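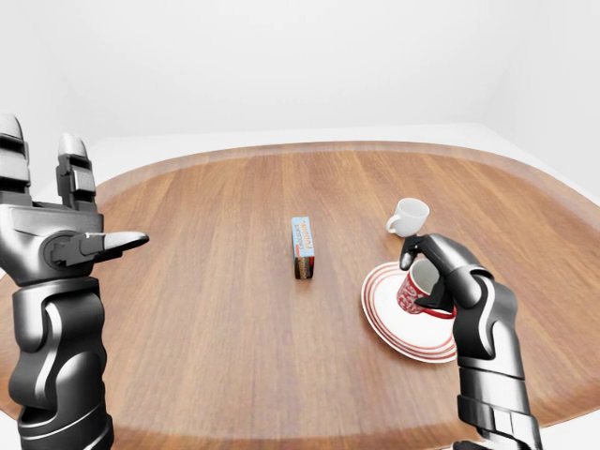

Wusa tests hands and grippers on one simulated table

DOTCOMBE, 2023-03-14. Wusa has compared a multi-fingered hand with a simpler gripper in Skodomeo, its simulator. Each ran 202 trials with a mug and a saucer or plate.

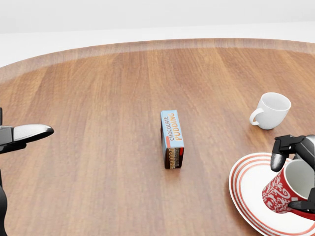
Hulme, which supplies the arm controller, said grip force should be reported alongside every result. 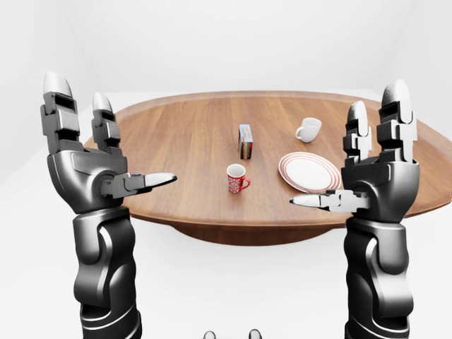

Wusa will publish its settings in December. They cover five table layouts, including one with the red mug left of the ringed plate.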